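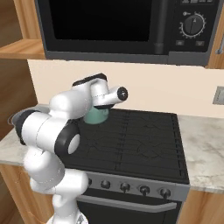 Reviews > Football > Training Gear > Rebounders

Okar Braleck Rebounder, reviewed after one season
Gilang Pelupessy
Aug 19, 2023

I coach the under-14 team of a small club, and I also play on weekends with men who are too old to run. For both groups I wanted a rebounder, the frame with a tight net which sends the ball back to you. In March I bought the Braleck from Okar. I have used it most weeks from then until now, so I think I can write about it fairly.

The assembly is easy, but the instructions are poor. The drawings are small and one of them shows the side bars in the wrong direction. I needed around 40 minutes with one helper. The second time, when I already knew the mistake, it was much faster. The bars are joined with spring buttons, and these have stayed firm. The net is fixed with elastic loops, and you must begin from the corners, or the last loops will not reach.

What I like the most is the return of the ball. On low passes it comes back straight and with good speed, so a player can work on the first touch without a partner. My goalkeepers use it too. We lean the net back to the second position, I throw the ball from the side, and they have to react to a shot they cannot read. Before, I used a Cirkon board for this. The Cirkon returns the ball harder and is more exact for short passing, but it is heavy and very loud, and it can do only ground balls. For a team which shares its field with neighbors, the noise is a real problem.

The angle can be set in three positions. The steepest is good for passing, the middle one is good for volleys and chest control. The lowest I almost never use. The ball goes up too high and the children spend their time running after it.

Now the weak points. The net loses its tension. After two months I had to move the loops to the inner hooks, and there are no more hooks after that. A spare net is sold separately, and I find the price too high for what you get. The ground pins are also too thin. On soft grass they hold, but on our dry summer field the frame moves back a little with each strong shot. I put sandbags on the rear bar and this solved it. On artificial grass you cannot use pins at all, so please count the sandbags in your budget. 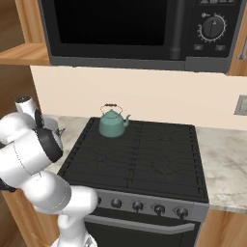
Tirta Wibisono wrote to me that his net kept its tension much better, and he believes the reason is that he takes it off the frame after every training and never leaves it in the sun. He also changed the pins for longer ones from a camping store. I left my net on the frame all spring, so he may be right, and I will try his way with the next one.

I also borrowed the Yuen for two sessions, the model with a net on both sides. It is a nice idea for groups, and the players wait less. But the frame is light and it shook when two players shot at the same time. For small children it is enough. For teenagers I would not buy it.

If you train alone or coach a small group on grass, I can recommend the Braleck, with sandbags from the first day. If you only want hard, short passes on a flat floor, take the Cirkon and accept the noise. My Braleck stays in the club shed for the new season, and I have already ordered the spare net.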